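Fivitz (software)

Fivitz is an open-source visual servoing package for robot arms that carry a small camera at the wrist. It closes the last stretch of a grasp by correcting the arm's motion from the camera image, after a separate planner has brought the gripper near the object. The package was written by Siyabonga Ngubane and Océane Chisholm at Dristex and is maintained by Urho Ojala.

Architecture

The software runs as three processes: a segmenter, an estimator and a controller. The segmenter labels pixels as object, finger or background. The estimator fits a quadrilateral to the object region and passes its center, its rotation and the length of its longest side to the controller. The controller turns the error between this fit and a stored target into a velocity command for the wrist. The loop runs at 40 Hz on the reference computer; if no valid fit arrives within 55 ms, the commanded velocity is ramped to zero.

Finger pixels are removed with a fixed mask, recorded once for each gripper and opening width. Early versions had no mask and tended to merge dark fingers with the shadow of the object. Release 0.6 added the mask and a separate shadow test, which compares the hue of a candidate region with that of the table around it.

Approach phase

During approach the gripper stays open and the object is held between the fingertips in the image. Exact centering is not required. The default tolerance is expressed as a share of the visible gap, so a cube somewhat nearer one finger is accepted provided both sides remain clear. When the object begins to leave the image at the bottom, the estimator drops the hidden edge and fits the remaining three — a mode the source code calls "cropped fit".

Calibration

Hand-eye calibration uses a printed board and at least 46 arm poses. Imani Lindqvist later contributed a routine that refines the result from ordinary grasp logs. The sample log set supplied with the package, Te Moana, holds 2,336 approaches.

Limitations

The quadrilateral model fails on round or soft objects, and depth is inferred only from apparent size. Object dimensions must therefore be entered by hand. A branch by Hemi Partington replaces the fit with a learned keypoint model but has not been merged.

See also: Cokley (motion planner); Visual servoing; Hand-eye calibration 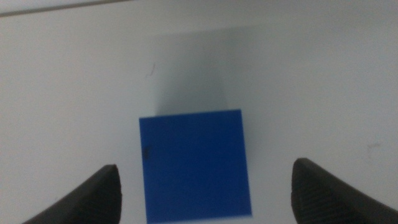

Wrist camera view of a blue cube between the open fingers of a gripper, with the cube's lower edge outside the image.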